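Storing small fittings and cardboard in a carpeted workroom

Posted by Saulius Sakalauskas, 2020-04-15

Our association has the use of a carpeted workroom at Plimberg. Members set out small fittings there for assembly, and the boxes in which the fittings arrive are left on the floor. I should be grateful for advice on keeping the two apart.

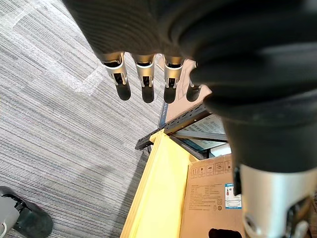

Our room rules permit deliveries to remain in the room for 7 days, after which they must be removed. The rule is not well observed. Cardboard tends to gather beside the work area, as with the light brown box standing next to the yellow cloth, and members have asked whether a fixed place should be marked out for it. The carpet may not be taped.

Garnet Hawthorne

A single bin for cardboard is normally sufficient. Boxes should be placed in it upright and should not rise far above the rim. Fittings should be grouped by type on the work surface, with a clear space left between each group. We adopted this arrangement in September and have kept to it. 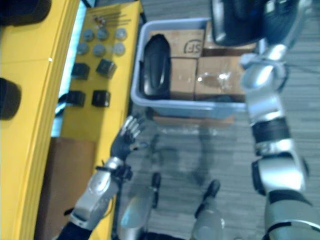
Cardboard boxes in the grey bin; rods, discs and black blocks set out on the yellow platform.

Porker

Flatten the boxes. Ours took up 80 cm of wall before we did.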